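Hanging leftover patterned wallpaper in a box room: where do I start the pattern?

Asked in Walls and Ceilings, 483 views, 3 answers

Hello all! I've got the decorating bug and I'm itching to get going on our box room. The house went up in 1994 and I don't think a single wall in it is straight. I found a lovely floral paper called Skistodau on the clearance shelf, with big swirly bands running across it, and bought every roll they had. It's only three walls, as the fourth is nearly all window and cupboard.

My worry is the corners. With plain paper I'd just start by the door and keep going, but these bands have to meet up or it'll look a right mess. Do I start in the middle of the back wall or in a corner? And how much spare should I allow for matching? The label says the repeat is 42 cm, which sounds huge to me.

It's a similar sort of look to this, pale with dark blue-grey bands:

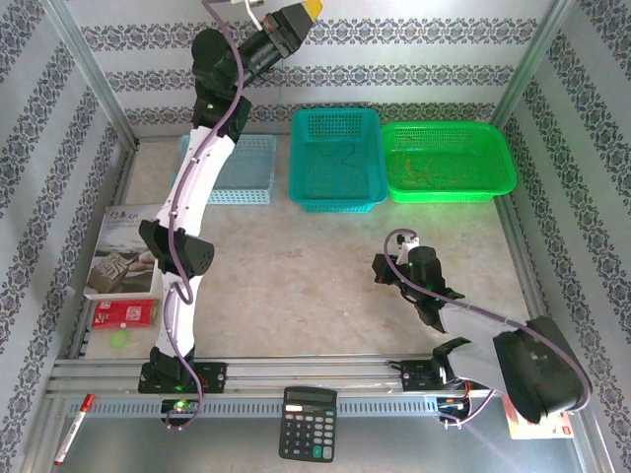 Brarkora Home Skills Club | Decorating Group

Any tips welcome, I've only ever done lining paper before!

Answer 1 (accepted, 28 votes)

Oh, you're going to love this, patterned paper is so much more fun than lining paper! Start in the middle of the back wall. It's the one you see as you walk in, so that's where you want the best bit of the pattern. Find the centre, hang a plumb line and draw a faint pencil line all the way down. Don't trust the corner or the door frame, especially in a house where nothing's straight.

Then work outwards both ways. When you get to a corner, measure from the edge of your last strip to the corner at the top, middle and bottom. Take the biggest of the three and add a centimetre or two. Cut the strip to that width, hang it so the extra bit wraps round, and use the offcut to start the next wall, with a fresh plumb line. You'll lose a sliver of pattern in the overlap but it's right in the corner and the eye skips over it (mine's been up for years and I have to hunt for it).

For the repeat, cut your first drop with a bit over at top and bottom, then lay the roll beside it on the table and slide it until the bands meet before you cut the next. With a repeat that big you could waste almost a whole one on every drop, so work out how many drops you get from each roll before you paste anything. Check the batch numbers too! Clearance shelves are terrible for mixed batches.

If the label says paste the wall, do that. It's miles easier in a small room and you can slide the paper about while you match it up.

Answer 2 (6 votes)

Agree with the above. I used Cirby paste on mine, ready mixed, and it gave me loads of time to fiddle. Get a proper smoothing brush as well.

The bands with slanting bits between them are the ones to watch, as the slants show up a bad join much more than the flowers do. Stand back by the door after every strip and have a look. 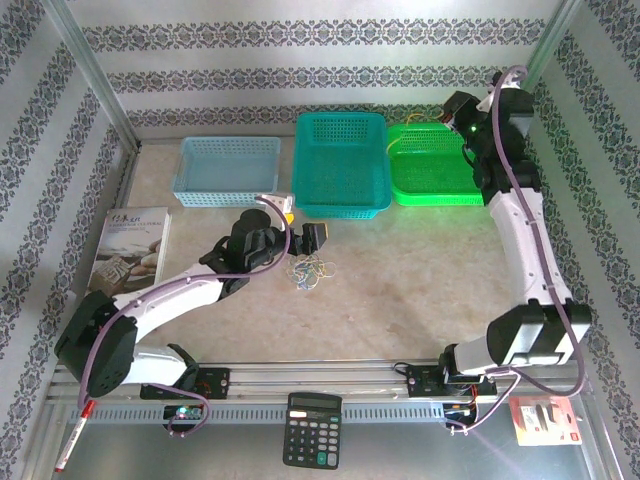
Banded floral on three walls, light worktop, coloured baskets.

I'd go for a pale top in a box room too if you're putting a desk in, it keeps things bright against a busy paper.

Answer 3 (1 vote)

Tosh do a seam roller, get one of those. Don't press too hard or it goes shiny.

Comment from the asker: Thank you so much, all of you! Just checked and two of my rolls are from a different batch, so those are going inside the cupboard. Starting on the back wall first thing, about 7 am if I can get the bed out on my own!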